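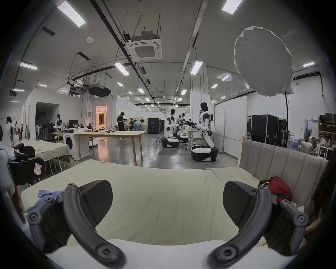 I've been building my own two-finger gripper in our shared workshop for a while now, and the Kokix pad set from Tremano is the first upgrade I'd buy twice! You get 2 flat pads, the bolts and a hex key. The pads face each other across the gap, so a crumpled cloth like the lavender-blue one has something wide to get pinched between. 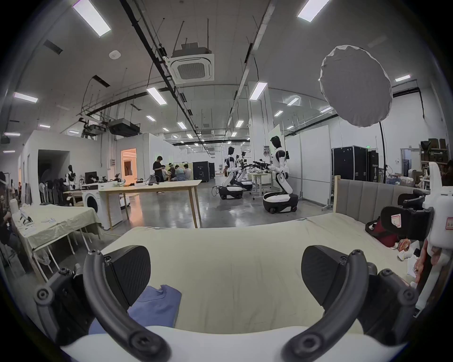 Fitting took me 30 minutes (slow hands, sorry). They go on Kavance fingers too, but skip the old Sorensen ones – wrong holes.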